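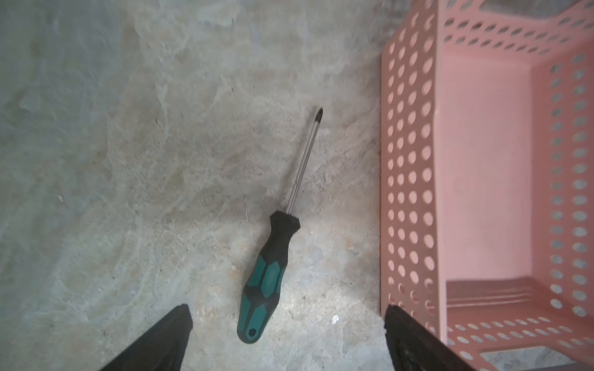
Phillips screwdriver, pink basket, a very short commute between them.

Picking up after the bench at the end of a shift is the chore everybody hates, so it's the one we keep trying to hand off. The July write-up for Kernent said "tidying, general." I have since learned to write smaller. Tidying, general, has become: one screwdriver off the floor, into one basket. Two arms for the job. My nephew does it with one arm and a sandwich in the other.

The trouble with a screwdriver is the handle. It swells, narrows, swells again, and the rubber and the green insets don't grip the same. Take it by the shaft and the handle wins on weight. Take it too near the end and it rolls. I have a page of notes on where to hold a screwdriver, a subject I had gone 33 years without considering.

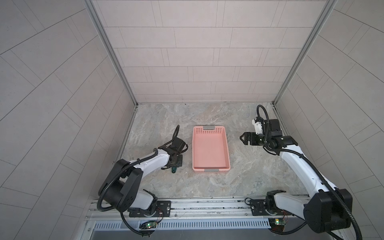

Plulwood, Aug 24, 2024

Left arm gets the pick, since the tool is on its side of the basket. Right arm stays over on the other side and keeps out of it. I'd like it to steady the basket eventually — Gebreyes wants to see both arms earning their keep — but one thing at a time.

Settings for whoever has the bench next:
Approach speed down to 200, was higher, didn't like it.
Pause of 2 seconds before closing. Feels like forever. Leave it.
Config saved as 1829. Please don't save over 1829.

Basket stays lengthwise, handles front and back. If you turn it sideways, turn it back when you're done and write it down here. 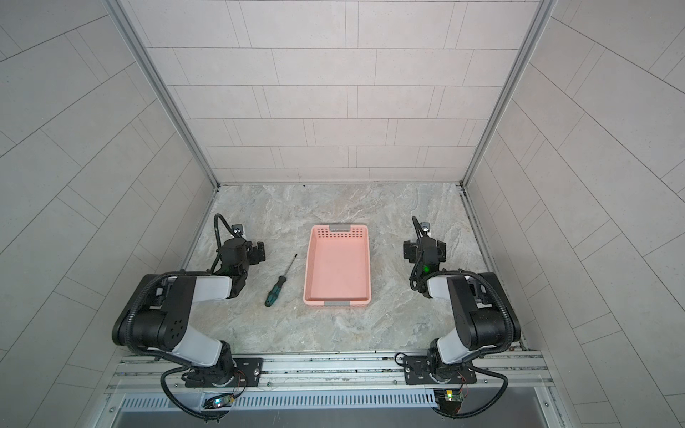 Driver on the left, basket in the middle, still empty.

Can machines do the shop chores yet? My answer for the Denorness visit is going to be "define chores." Sweeping, maybe, if you like your corners dirty. Putting one known tool in one known box, I'd say we're close. Sorting the drawer under the drill press, no, and I wouldn't ask a person to do that either.

To do: try the handle pointing the other way. Try a flathead. Find the short hex key, which I put somewhere sensible.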